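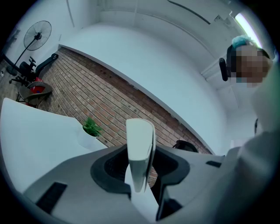
Tasberg Workroom Refurbishment
Progress Report to the Aoki Fund
Reporting period ending September 2019
Prepared by Kazue Sugiyama, Project Manager

1. Purpose of the grant

The Aoki Fund supports the conversion of the former storage wing at Tasberg into a workroom for the Clekumitz household goods program. The program sorts and packs donated kitchenware and linens for families moving into permanent housing. This report covers the condition of the room, work completed, work still open, and spending against the approved budget.

2. Condition of the room

The workroom is in daily use. The reddish-brown brick floor was retained, as agreed in the original proposal. An earlier plan to cover it with sheet flooring was withdrawn after the contractor, Pistis, confirmed that the bricks were sound and level enough for foot traffic and carts. Small dark spots and scuffs remain on some of the bricks. They do not affect use, and no further treatment is proposed in this budget year.

Walls and ceiling are finished in white. The trim line along the foot of the wall is complete. Fluorescent panel lighting is set into the ceiling, and staff report that labels can now be read at the packing stations without desk lamps. A dark line still runs across the ceiling on the surface. Pistis has been asked to advise whether it can be enclosed or painted to match.

3. Ventilation

Ventilation is the main item outstanding. The extractor unit specified in the proposal was delivered in August with a damaged housing and was returned to the supplier. A replacement is on order. In the meantime the room relies on opening the outer doors and on a black standing fan. Staff have found this adequate on mild days and poor in the afternoon when the doors must be kept closed for deliveries. Shift supervisors have been authorized to move the longer breaks to the afternoon until the extractor is installed.

4. Program activity

Packing resumed in the new room as soon as the lighting was signed off. The program sent out 679 household boxes during the period, against a target of 500. The increase reflects the release of stock that had been held in temporary storage while the building work was under way, and the same level should not be expected in the next period.

A further 200 boxes are packed and awaiting collection. Transport is arranged through the existing Clekumitz delivery schedule and carries no cost to this grant.

Head coverings are required for everyone working with kitchenware and linens. The requirement was introduced with the move and is now part of the induction for new staff. Linen is handled separately from cookware, and the written procedure for each has been revised to reflect the new layout.

5. Budget

Spending on flooring was below the approved amount as a result of the decision to keep the brick. We request permission to transfer the balance to the ventilation line, where the replacement extractor is expected to cost more than the original quotation. All other lines are within budget. Itemized statements have been submitted separately.

6. Matters for the next period

Installation and testing of the extractor.
A decision on the line across the ceiling.
Repainting of the ledge on the upper wall, if Pistis can include it in the same visit.
Recruitment for 5 part-time packing positions, funded from the program's own income.

The Fund's written response to the transfer request in section 5 is needed before the supplier's quotation expires. Questions on this report may be directed to the Tasberg project office.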